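Spending plan for the cell, take two

10 Aug 2021

Quick one, lunch break. The Friesen quote came back and its more than we said in March, so I've been through the list again with a red pen. Arm and gripper stay. Spare fingers stay. The second bench from Toderov goes, we can manage on one if people tidy up after themselves (ha).

Fixtures first. We priced machined ones at 200 each and I nearly fell off my chair. Plain grey plates with slots and brackets on, sat on the aluminium profile - fine for now. Budget line is 90 for the lot, and that includes a few I expect to scrap.
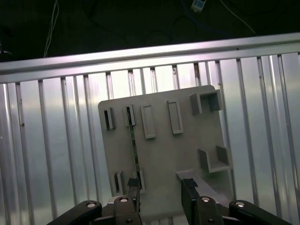 What I'd cut, what I wouldn't

Wouldn't cut cable tidies. 44 quid, stop arguing. Would cut the Altusico software seats, one is plenty untill autumn.

Old desktops for strip-down work are the cheap bit. Stondonora do them by the pallet, 16 to a pallet, delivery extra.

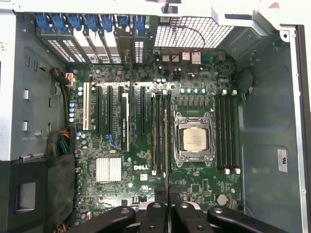 Lead times are the bit I got wrong last time round. Ordered the arm, forgot the stuff it works on. So PCs and fixtures go in the same order this time. Also asking for cases with the memory and the graphics card still in, like the Dell, as bare boards are no use for planning the removal jobs. Costs a bit more per unit. Worth it.

Still to do - insurance, and teh delivery slot.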